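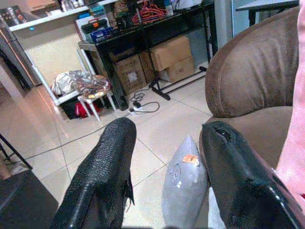 Figure 4-1. Wrist camera view at the start of an episode, fingers slightly open, bag between them.

4. Recording Your First Episodes

By now the Skurance arm is bolted down, the wrist camera is talking to the recorder, and you have read the safety section. If you skipped the safety section, go back. It is short and it mentions your fingers.

An episode is one complete try at one task, from the first move to the moment you press Stop. The learner copies what you do, including the parts you would rather it didn't. If you hesitate over every bag, you will end up owning a robot that hesitates over every bag.

4.1 Before you record

1. Wake the arm and wait for the steady light. A blinking light means it is still thinking about it.

2. Open the Gagnon recorder and choose New Session. Give the session a name you will understand in November. "test_final_new" is taken, probably by you.

3. Check the wrist view. Both fingertips must show, and the object must be visible between or beyond them. Wipe the lens if the picture looks like a dream sequence.

4. Put the object where the arm can reach it. Soft packages, such as the puffy plastic bag in Figure 4-1, are good for practice: they change shape when squeezed, and the learner needs to see that.

Note: Leave the room alone. Chairs, shelves, cardboard boxes and coat hangers in the background are all welcome. A learner raised on bare white walls goes to pieces the first time it meets an armchair.

Caution: Look for cables on the floor before moving the stand. The arm will not step over them. It has no feet and no interest.

4.2 Recording

1. Open the fingers a little wider than the object. Press Start and hold still for 2 seconds, so that the recorder gets a clean opening view.

2. Move in at an even pace. Slow is fine. Slow, then sudden, then slow again is how you teach panic.

3. Close the fingers until the object stops slipping, then stop closing. With bags, grip the body and keep clear of stickers and seams.

4. Lift, carry, set down, release. Back the fingers away before you press Stop.

5. Mark the episode Good, Bad or Unsure. Dropped objects are Bad. Dropped and then rescued goes under Unsure, however proud you are of the rescue.

Do not delete Bad episodes. The Otberg trainer reads the marks and sorts them out on its own — all it asks is that you tell the truth.

4.3 How many is enough

The trainer will not start with fewer than 256 Good episodes per task. Yes, each task. Change the object's position between episodes, turn it now and then, and move the stand at least 4 times over the full set. Two operators are better than one, as every person has a private way of picking up a bag.

4.4 Finger care

Check the finger covers before each session. Scuffs are normal. A lifted or torn edge on the textured cover should be watched; replace the cover if the flap reaches the gripping face or catches on the object. Order covers from Cluncombe using the part number inside the lid of the tool case. Tape is not a finger cover, although it has applied for the job many times.

Caution: Power the arm off before changing a cover. See Section 2.

Next: Section 5, Uploading a Session.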